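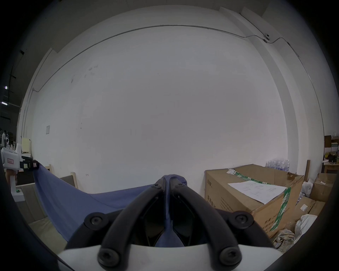 Jorkton Quilt Guild -- Minutes, November 10, 2022

I took the notes again this month, so please forgive my handwriting if you got the paper copy first. We had 29 of us in the room, which meant dragging extra chairs out of the closet, and we got going a little late on account of the pie.

August minutes: approved, with one fix. I had written that the retreat was at Santoro Lodge. It was at Santoro Hall. Sorry!

Money: we have $365 in the account after paying the rent. I thought we'd have more, but the batting order was a big one.

Winter show: Birance Library has offered us the long hallway for our quilts. They can hang 20 if we keep them to lap size or smaller. A few people wanted to bring bed quilts and we went back and forth on that for a good while (I lost track of who was for what). We voted to stick with lap size and ask the library about the stairwell.

Block swap: theme is blues and purples, prewashed cotton only. Bring three blocks, trimmed, in a bag with your name on it. Mine are not started.

Raffle quilt: the top is done and it's gorgeous! Still needs binding. Two members offered to split the hand stitching and I'm going to drop it off at the first house on my way home.

Bus trip to the Tevent fabric sale: we don't have enough sign-ups yet. The sheet is by the coffee pot -- please use pen.

Next meeting is same time, same room. Snacks are A through G.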